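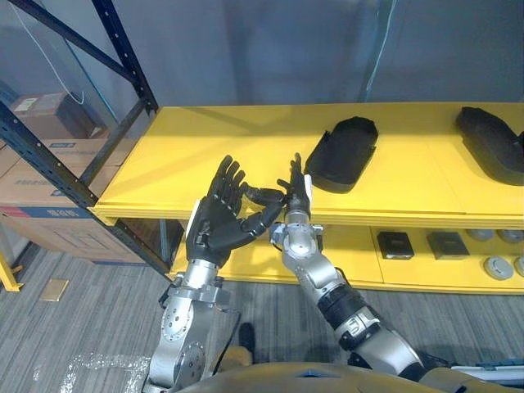 Godelieve Claeys objected, on reading the first draft of these notes, that a reorder level of 36 makes no sense for a part of which the shelf never holds more than 24, and that a storekeeper given such a figure would assume a misprint.

The objection is a fair one and is dealt with in section 3. The figure is correct, but it must be compared with the right quantity, and most errors made with reorder levels come from comparing it with the wrong one.

STOCK CONTROL FOR SMALL STORES
Unit 4: Reorder levels and stock position
Notes prepared by Inmaculada Arroyo

1. Terms

On hand: the quantity physically in the store and fit to issue. Damaged or quarantined units are excluded even if they still occupy a bin.

On order: the quantity ordered from the supplier and not yet booked in. Goods standing in the receiving bay remain on order until the receipt has been entered.

Backorders: the quantity requested by users and owed to them.

Stock position: on hand, plus on order, minus backorders.

Lead time: the time from the decision to order until the goods are available for issue. It includes internal approval, the supplier's own delay, transport, inspection and booking in. Suppliers quote only the middle part of this.

Reorder level (R): the stock position at which a new order is placed.

Order quantity (Q): the fixed amount ordered each time.

2. The reorder level formula

For steady demand d per working day and lead time L in working days:

R = dL + SS

where SS is the safety stock. The term dL covers expected demand while the order is outstanding. SS covers demand above that expectation.

If demand varies from day to day with standard deviation s, if days are independent, and if the lead time is fixed:

SS = z × s × √L

The value of z is set by the accepted risk of running out in one order cycle. A z of 1.64 corresponds to a risk of 5 per cent, assuming that demand over the lead time is close to a normal distribution. For slow-moving parts this assumption is poor and a Poisson table should be used (see Unit 5).

3. Worked case: filter cartridges at Tostside

The Tostside depot issues 3 cartridges per working day. The supplier is Brarnov. Lead time, measured as defined above, is 10 working days. The standard deviation of daily demand is 1.2. Cartridges are packed in cartons of 18 and the supplier does not split cartons, so Q = 18.

Expected demand over the lead time: 3 × 10 = 30
Safety stock: 1.64 × 1.2 × √10 = 6.2, taken as 6
Reorder level: 30 + 6 = 36

With Q = 18 and demand of 3 per day, an order is placed every six days. The lead time is longer than this, so there is always at least one order outstanding, and for part of each cycle there are two.

The pattern for level demand, starting on a day when an order falls due, is as follows.

Day 0, before ordering: on hand 18, on order 18, position 36. Order placed.
Day 0, after ordering: on hand 18, on order 36, position 54.
Day 4, before delivery: on hand 6, on order 36, position 42.
Day 4, after delivery: on hand 24, on order 18, position 42.
Day 6, before ordering: on hand 18, on order 18, position 36. Order placed.

The delivery on day 4 leaves the position unchanged. It moves 18 units from one column to another. Only issues, new orders, cancellations and corrections to the record change the position.

The quantity on hand runs between 6 and 24, with a mean of 15. It does not reach 36 at any point. A storekeeper who compares R with the shelf count will therefore find the shelf below the reorder level every morning, and will order a carton every morning. After ten days the first of the surplus cartons begins to arrive. The usual response is to cancel whatever is still outstanding, and a shortage follows one lead time later.

Claeys has suggested printing the equivalent shelf trigger beside R on the bin card. For this part it would be 18. The practice is workable as long as exactly one order is outstanding when the trigger is reached. It fails after a late delivery, when the shelf count reaches 18 with a different amount on order. These notes keep to the position.

4. Variable lead time

If the lead time itself varies, with standard deviation t, the safety stock becomes:

SS = z × √(L s² + d² t²)

For the Tostside cartridges with t = 1 day:

L s² = 10 × 1.44 = 14.4
d² t² = 9 × 1 = 9
SS = 1.64 × √23.4 = 7.9, taken as 8

The reorder level rises to 38. Note that t should be estimated from booked-in dates on past orders. Fewer than ten past orders give a very uncertain estimate, and the value should be reviewed as further receipts are recorded.

5. Periodic review

Some suppliers accept orders only at set intervals. The stock position is then raised to a target S at each review. The protection period is the review interval P plus the lead time:

S = d(P + L) + z × s × √(P + L)

With P = 5 and the other values as in section 3:

Expected demand: 3 × 15 = 45
Safety stock: 1.64 × 1.2 × √15 = 7.6, taken as 8
S = 53

If the position at review is 41, the order is for 12 units. Carton size is ignored in this calculation. Where it applies, round up to whole cartons and accept that the position will exceed S until later issues bring it down.

6. Record errors

All of the above assumes that the recorded quantity on hand is right. Common faults, in the order in which they should be checked:

Issues made outside hours and not entered.
Part deliveries booked in as complete.
Cancelled orders left open on the ledger. These inflate the position and delay the next order.
Returns put back in the bin without a return slip.
Cartons counted as units, or units as cartons.

An open order that will never arrive is the most damaging of these. The position stays too high by the full amount of the order until the entry is removed.

7. Exercises

7.1 Recalculate R for the Tostside cartridges if Brarnov reduces the lead time to 5 working days, with all other values as in section 3. State the quantity on hand immediately before each delivery, assuming level demand.

7.2 A ledger shows on hand 21, on order 36, backorders 0. One of the two open orders was cancelled last month. Find the true position and state whether an order is due at R = 36. How many days ago, at level demand, did the position pass the reorder level if it is now 33?

7.3 Repeat the table in section 3 with the delivery due on day 4 arriving on day 6.

Reading: Swanepoel course reader, chapter on continuous review. Bring the Poisson tables to the next session.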